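Pridilberg Hygiene Drive - Packing Group
Minutes, September 13, 2018
Back room, Testhorpe building. Started late, door code had changed again.

1. Last minutes
Read, ok'd. One fix: the June delivery to Clivard was 163 bags, not 136. Corrected.

2. Where we are
259 bags promised for this round. 163 done and sealed, boxes are on the shelf by the stairs. Rest still to pack. Washcloths all in. Combs short, Omoregie says next week, we've heard that before. Soap fine.

3. Toothbrushes
Took up most of the meeting. Two colors came in the order, blue-and-white and green-and-white. Same brush as far as anyone can tell, same bristles, only the handle differs. Question was whether to sort by color or just grab.
For sorting: families getting more than one bag can tell theirs apart. Against: slows the line, and last round we ran out of one color halfway thru and had to reopen bags.
Agreed: single bags, any color. Family bags, one of each as far as they go, then whatever's left.
Also agreed, brushes don't go in bags bare. Sleeves to be ordered, 7 packs. If sleeves don't come by the next session we pack everything else and leave brushes for last.
Loose brushes that have been out on a table are for sorting practice only and dont go out to anyone. Separate tub, marked.

4. Tables
Long folding one wobbles, not worth fixing. The square one with the butcher-block top is a better height for standing. Keep the middle clear when handing things across. Small stuff (pens, tags, twist ties) in a basket, not on the tabletop.
Tape on the carpet stays down, do not pull it up, it took the glue with it last time.

5. Money
Sleeves approved. Tape and markers approved. Second label printer not approved, bring back with a price.

6. Clivard pickup
They want boxes by the side entrance, no more than 7 to a cart. Somebody needs to call abuot the ramp. Left open.

7. Actions
- order sleeves
- chase Omoregie on combs
- reprint family bag checklist with the color rule on it
- call Clivard re ramp
- mark the practice tub

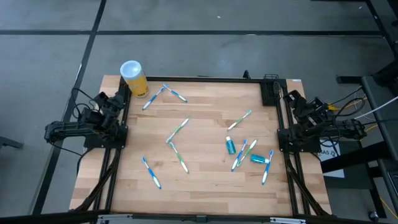
8. Next session
Same room, same time. Bring own scissors. New door code goes out by text, not on the notice board.
Closed 20 min over.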